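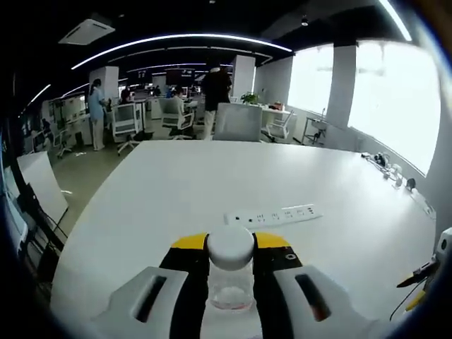 Qiuyue Cai reckons I've been too soft on the Matton board, and that if a shop floor worker had been handed a "retention award" for staying in a job they'd no intention of leaving, we'd all be calling it something ruder. She left that under my last post and then emailed me the annual report with bits highlighted in yellow. So, fine. Read it on the train. Wrote this on the train as well, so excuse the state of it.

For anyone new, Matton is the firm I have my old pension with, and a very small number of shares. Eleven years there, left of my own accord, no grudge. Well, small grudge. They froze the final salary scheme for the likes of us and said it was unaffordable, and we all got a letter with a nice signature on it.

Page 64 of the report, remuneration. The chief executive gets a basic of £669,000. Same as the year before, and they're very keen you notice it's the same as the year before. "Restraint" appears four times on one page, I went back and checked. Then you turn over and there's the cash in lieu of pension. 20 per cent of salary. Staff joining now get 5 if they put in 5 themselves. So he gets four times the rate on a wage that's already, you know. That wage.

Then the retention award. Paid in shares, so it doesn't show up in the salary line, and it doesn't show up in the bonus line either becuase it isn't a bonus. Has its own little table. Footnote to the table says the award was made "in recognition of continued service during a period of change". The period of change being the one where they shut the Lenatness site.

I did ask. Not being brave, there's a form for shareholders on the website. Asked three things. Why the pension cash is a different rate from everyone else's. When it comes down. What he'd have had to do to not get the retention award. Got a reply in nine days, quite polite, from an address with no name on it. First question, contractual. Second question, "under review". Third question they skipped. Just went from two to thanking me for my interest in the company.

Wrote back and asked about the third one again. Nothing so far.

Now, Qiuyue's point, and I'll try and do it justice since she'll be reading. She says the thing I keep missing is the pay consultants. Matton use an outfit called Bestetti, and Bestetti's job is to look at what similar firms pay and say whether Matton is in line. Always slightly below the middle, apparently. Every year. Which if you're also advising the other firms in the list (and two of them do use Bestetti, she's looked it up, it's in their reports) means everyone gets nudged up to a middle that keeps walking off. I hadn't clocked that. I'd thought of it as a few greedy people round a table and she thinks it's duller than that and worse.

I half agree. Where I don't is she lets the non-execs off. They can read a table as well as she can. One of them, Fu, did vote against the award, or at least it says "one member dissented" and Fu stepped down from the pay side two months later, so draw your own line between those. I may be wrong about it. If I am, someone tell me and I'll take it out.

The bit that got me though, and I was not expecting to be got by an annual report. Staff numbers. 2,364 at the end of the year. When I left it was over three thousand. There's a paragraph thanking "colleagues past and present", then a photo of the chair in a hi-vis.

And look I know the sums. If you took the whole retention award and split it between everyone left they'd each get enough for a decent food shop. People always say that to me like it finishes the argument. It isn't really about the food shop. You can't write to people and say the pot's empty and then find another pot.

Anyway AGM. It's online only this year, obviously, and questions have to be in beforehand, by 5 August 2020, five o'clock. You need your shareholder number, it's on the dividend slip, top right, long one starting with a C. If you hold them through one of the online platforms you have to ask the platform to sort it and they drag their feet so do it today. The vote on the pay report is advisory, so they can lose it and carry on, but they do have to print the figure. Last year 11 per cent voted against. Would like to see that go up.

My question is going in tonight, it's the third one again, same wording. Qiuyue's doing one on Bestetti. If some one else wants the pension rate it's going spare, and keep it short, they cut off the long ones.

Comments are open, play nice. Will put the reply up if there is one.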